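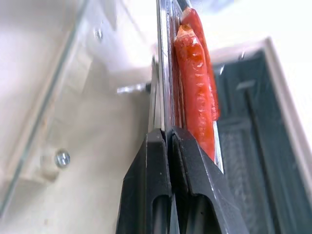
Red sausages, two to a clear pack

From: Dalal Sabbagh
To: Tirnala Home Cooks list
Subject: Re: [tirnala-cooks] Red sausages, wrinkled skins, and the freezer

Hello everybody, and hello especially to the Ilonau kitchen, whose message I have now read twice, once before breakfast (a mistake, I was hungry for the rest of the morning) and once just now with a cup of tea.

I'll put my answers in between your paragraphs the way we used to do it on the old list. I hope it comes through all right on everybody's screen.

On 20 Apr 2021, Ilonau Kitchen wrote:

> Dear all,
> We have been given a good quantity of red sausages from Schwaiger for the
> house, and we want to get through them sensibly over the next while. They
> are the skinny kind, cooked, sealed in plastic. Some are a proper deep red
> and some are nearly orange. Same name on the order, same price. Should we
> be worried about the orange ones?

I wouldn't be, not for the color alone. Look at the pair at the top of my message, the front one is quite a bright orange-red and the one tucked behind it is deeper, and they share a wrapper. Paprika varies, smoke varies, and I have always found that the ones nearest the outside of a stack look lighter to me under a kitchen light anyway. My mother-in-law used to swear the darker ones were saltier and would pick them all out for herself, and I never could taste the difference, but I was wise enough not to argue with her at her own table.

What I do go by is the date on the pack, the seal, and the smell when you open it. If a pack is puffed up like a little pillow, or smells sour, out it goes. Please don't taste a bit to make sure!

> Also, the skins are wrinkled. One of our cooks thinks this means they are
> old. Another says they always look like that.

I'm with your second cook. A cooked sausage shrinks a little as it cools and the skin has to go somewhere, so you get those small creases down the side, and the casing bunches up at the tip. Add tight plastic on top of that and they look shiny and rather wet as well. Once they hit a warm pan they plump up again. If they're wrinkled and also dried out and leathery when you unwrap them, that's another matter, and I would chop those small and put them in beans where they can soak for an hour.

> How would you cook them for a crowd? We have one decent frying pan and a
> large oven that runs hot at the back.

Oven, oven, oven. I did 28 of them at the Vavau supper last September in a pan that was plainly too small, in batches, and by the time the final batch was ready the first was stone cold and everyone was eating bread. Since then I lay them on a rimmed tray with a spoonful of oil and a splash of water, not touching each other if I can help it, and turn them once. Moderate heat. With your oven I'd turn the tray around at the same time as you turn the sausages. Don't prick them. If you like a bit of char you can finish a few at a time in your decent frying pan, cut side down, and those go to the people who ask nicely.

I make three shallow slashes in each one on a slant, which keeps them from bursting and looks pretty besides. The slashes open up and go dark at the edges, and the mustard has somewhere to sit.

For the leftovers (you say a good quantity, so there will be leftovers) my standby is the cabbage pot. Slice the sausages into coins as thick as your finger, brown them in a heavy pot, lift them out, and cook a big sliced onion in whatever fat they've left. Then a whole small cabbage, shredded, 4 potatoes cut up fairly small, a spoonful of caraway if your people like caraway, and enough water to come halfway up. Lid on until the potatoes give. The sausage goes back in right at the end. It's better the day after, and it asks for vinegar.

> Last thing, can we freeze them in the packs they came in, or do they need
> rewrapping?

If the seal is sound I freeze them just as they are, flat, in one layer until they're hard, and then stand them up on their ends in a box like files in a drawer. The clear packs are handy for this, you can see what you've got without digging. Write the date on a strip of tape and stick it to the dry plastic before it goes in, the tape will not hold once there's frost. (I have a good many naked packs of I-don't-know-what that can testify to this.) Any pack you've already opened wants wrapping again, snugly, with the air pressed out, and I'd use those first. Thaw them in the fridge overnight, on a plate, as even a good seal can let go a little at the corner.

> With thanks from all of us,
> The Ilonau kitchen

You're very welcome, and do write back and tell us which way the vote went on caraway.

Two other bits while I'm here. The recipe archive is up to 1,122 entries, and I've been going through the sausage section, which has 19 recipes in it and at least five of those are the same lentil soup under different names. I don't want to remove anyone's, so if one of them is yours, would you send me a line on what makes it different? Even "my aunt used more garlic" is enough, I'll put it in the heading.

And whoever sent in the mustard with the dark beer, I've lost your message and I'd dearly like to know how long it has to sit before it stops being so fierce. Mine has been on the shelf in the pantry since Friday and it still makes my eyes water.

Love to all your kitchens,
Dalal

--
tirnala-cooks mailing list
To leave the list, send a message with "leave" in the subject line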